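Household Skills 1 - Handout 4: Clearing and Sorting a Small Table
Fanidgate Adult Learning, Room 18
Shares 30 | Comments 3

Read this before the session and bring it with you. You will need it for the table exercise and again for the written part at the end of the unit.

1. What the session covers

Last time we dealt with drawers and shelves. This session is about flat surfaces: kitchen tables, counters, desks, the top of the washing machine. A flat surface fills up faster than a drawer does, and most of what lands on it belongs to only a few kinds. For the exercise we use two kinds, cloths and cups. Both are light and neither breaks, so you can work at your own speed.

The method is the one from Unit 2. Every kind of thing gets one container. The container is put out before anything is moved. You do not start a second kind of container halfway through, even if something turns up that fits neither one. Odd items go to the edge of the table and wait.

2. Setting up

Cover the table first. Brown paper off the roll is fine and can be used again if it stays clean. The Drella sheets in the supply cabinet are also fine but they are shorter, so you will need to overlap two. Smooth the paper down from the middle outward.

Use two open trays or bins with low sides. They should differ in color, or one should be clear or cloudy and the other solid. Set them well apart, one toward each side, and leave the middle open as the place where unsorted things stand. If the trays are side by side people tend to drop things on the rim between them.

Decide which tray takes what and say it out loud to your partner. For the exercise:

Pink tray - cloths
Translucent white tray - cups 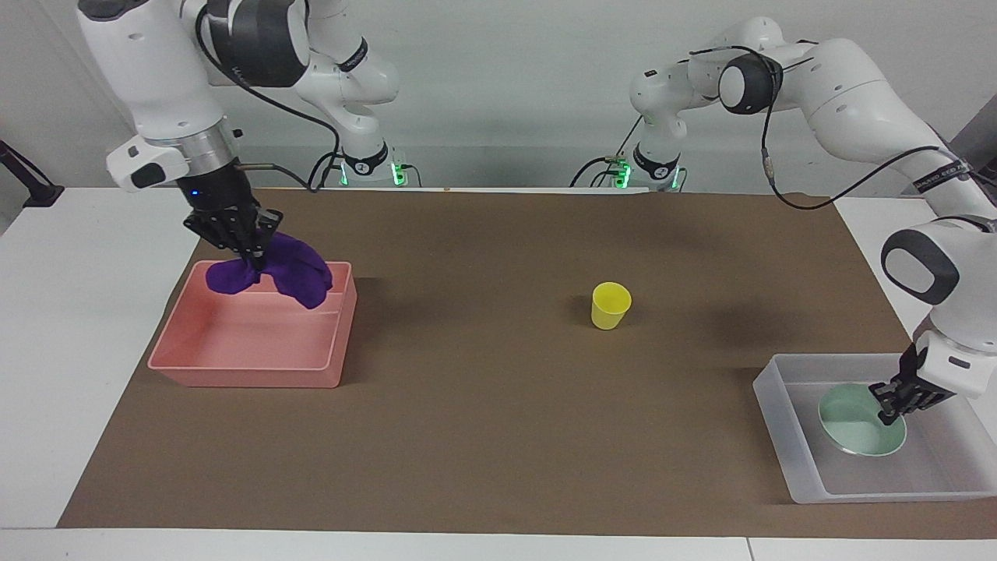 Fig. 1. Purple cloth at the pink tray, yellow cup in the middle of the paper.

3. Cloths

Take hold of a cloth near its center and let the sides hang. Lower it until the hanging parts meet the floor of the tray, then let go. Check the rim afterward. A soft item often catches on the back edge, and a corner left hanging over the side will pull the rest out when the tray is carried.

For this exercise cloths are not folded. Folding is a separate job with its own time allowance (see Handout 6). A bunched cloth in the right tray counts as sorted. At home you may want to fold as you go, and with three or four cloths that works well enough. With a full laundry load it does not, and you will end up with a half-sorted table and a short stack of folded towels.

Damp cloths should not go in a tray at all. Hang them up.

4. Cups

Pick up a plastic cup by the rim or by the body, whichever is nearer. Thin plastic gives when it is squeezed, so use only as much grip as it needs. Standing upright is the preferred position in the tray. It takes up less floor and you can see at once whether anything has been left inside.

The second cup is the one that causes trouble. If the first is standing near a corner there is room beside it. If it is in the middle, the second will lean on it or lie across it. Keep hold of the second cup until you have found a clear spot, and move the first one over if you have to.
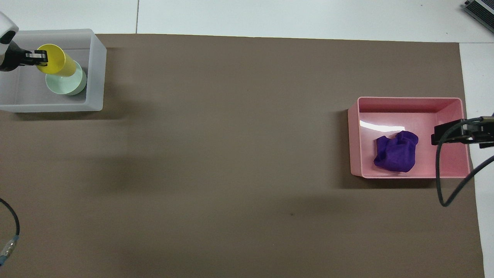 Fig. 2. Two cups in the white bin, the yellow one tilted over the green. Purple cloth in the pink bin.

Cups of different colors stay together in this exercise. We are sorting by kind. Sorting by color comes up in Unit 5 with the Carrilho storage boxes, where the lids and bases have to match.

5. Finishing

The table is finished when the paper between the trays is clear. Look for crumbs and small bits on the paper before you roll it up, and shake it over the trash can. Trays go back on the Gelach shelving, lower level, cups and cloths in the wash basket by the door.

6. For your notebook

Choose one flat surface at home. Write down the kinds of things on it, without moving anything. Pick the two largest kinds and find a container for each. Sort those two kinds only and leave the rest. Write half a page on what was left over and where it should go. Due at the last session in May.

Handout no. 3029. Extra copies are in the rack outside Room 18.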